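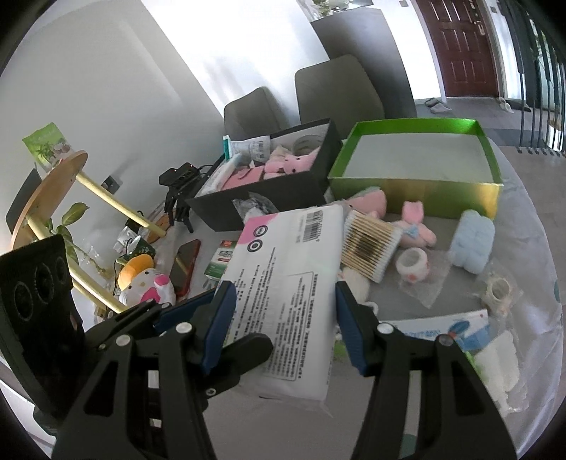

How often should the rubber pads on a gripper be cleaned?

Every 90 minutes of handling, and again after anything that leaves powder or lotion behind. Use a damp lint-free cloth and let the pads air dry. Skip alcohol wipes unless the maker of the pad allows them.

Other bench rules we follow at Detport

Sort by wrapping before you start. Plastic film, foil, knit and cardboard all need different grip force, so set the force for the softest item in the group.

Grip wrapped packs across the middle. Corners tear first, and a pinched seal means the pack comes out of the set.

Keep barcodes clear of the pads if they will be scanned later.

Phones and medicine boxes are handled at the lowest setting. Medicine boxes stay shut.

Small rolls of tape go in a bag or a box. They travel when bumped.

Check the linkage screws on Friday, with the power off. Snug is enough. Leobardo Cortés keeps the hex keys in the top drawer, and they go back there.

Replace a pad when the surface looks shiny or you can feel a groove with your fingernail. Write the change in the log with your initials.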